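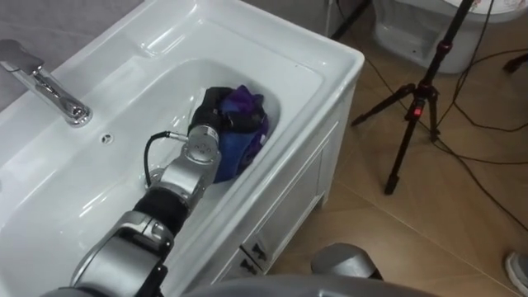
Re: [household-task] Basin wiping, fixed path or coverage map?
From: Tyyne Niskanen
Date: 19 Dec 2022

Replies inline, then the procedure as it stands, then the open items. The entry form wants a task description of no more than 200 words, so anything that needs settling before I write it should go to the list and not to me privately.

Saimi Koskela wrote:
> I have read the Lesberg rules again and section 4 does not say
> which parts of a washbasin count. It says "the basin". If the rim
> and the ledges by the tap are included we need a second path, and
> the left arm does not reach the right-hand ledge without moving
> the base. Can we agree on bowl only?
>
> Also, is anyone still using the old Ortner planner? It fails on
> the back wall under the spout and I would like to remove it from
> the branch before somebody runs it by mistake.

On the first point: bowl only, for now. The judges score from residue left in the bowl. I asked the organisers in September whether the rim is scored and the answer was that it is "considered", with no weight given. I would treat the rim as a tie-breaker and leave it alone until the bowl is reliable.

On the planner: remove it. Gulden replaced it and the interfaces are the same apart from the force limit, which is now set per segment of the path. Please tag the last commit that contains Ortner so that the plots in the autumn report can still be reproduced.

> What is the state of the coverage map? I only have the fixed path
> on my machine.

It is in the branch but switched off by default. The fixed path goes round the wall of the bowl and then in towards the drain. It takes no account of where the dirt is. The coverage map divides the bowl into 403 cells and marks a cell as done when the cloth has passed over it with contact force above the threshold. The weak part is the cloth. We model it as a flat pad, and it is a wad. When it folds under the fingers the contact area shrinks and the map goes on marking cells that were not touched.

The specks beside the drain stopper are the hard case for both methods. The fixed path turns there, so the cloth is lifted slightly at the point where it ought to be pressed. Streaks up the side of the bowl are easier, as the path runs along them. 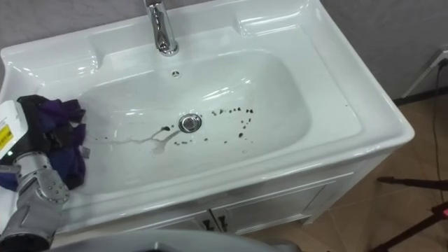 Procedure for a wiping run

1. Home both arms. Check that the free arm is parked clear of the cabinet doors and their handles.
2. Start the log before the cloth is picked up. Two of last month's logs begin after the grasp and are no use for tuning the gripper.
3. Apply the test soil near the drain. Use the same spoon each time and write the batch on the sheet.
4. Place the cloth by hand and close the gripper. If less than a hand's width of cloth shows beyond the fingers, open and place it again.
5. Run the path once. Do not correct by hand during the run. If you have to stop it, mark the run as stopped and keep the log.
6. Take the still of the bowl with the room lights in the same setting as the reference. The glaze throws strong highlights and the residue script counts some of them as clean when the light changes.
7. Rinse and dry the bowl before the next run.

If the wrist reports a joint limit, it is nearly always the approach from the left at too low an angle. Raise the start point and try again. Do not widen the limit in the config file.

Saimi also asked off list whether leaving the cloth over the left side of the basin between runs matters. It does not for the soil test, but the segmentation will treat the hanging part as an obstacle, so clear it before you take a new reference still.
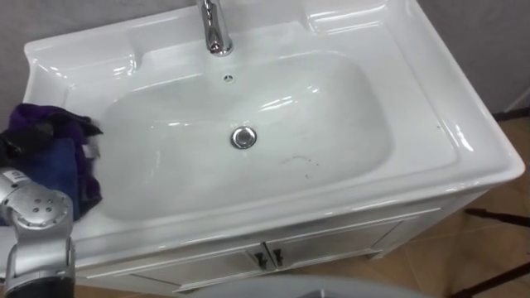

OPEN ITEMS

Residue script. It confuses faint smudges to the lower right of the drain with shading in the bowl. A difference against the reference still would be simpler than another threshold. Not assigned.

Cloth model. I will try two pads joined by a hinge in place of the single one. If that does no better, we go back to the fixed path with an extra pass over the drain and accept the slower time.

Ovalo mount. The drawing on the server is out of date. Use the printed one in the folder until Saimi has uploaded the new version.

Reach. Somebody needs to measure whether the left arm covers the whole bowl from the present base position. I believe it does, with little to spare at the far end.

Please answer on the bowl-only question by replying to this message and keep the subject line, as the archive threads on it.

Tyyne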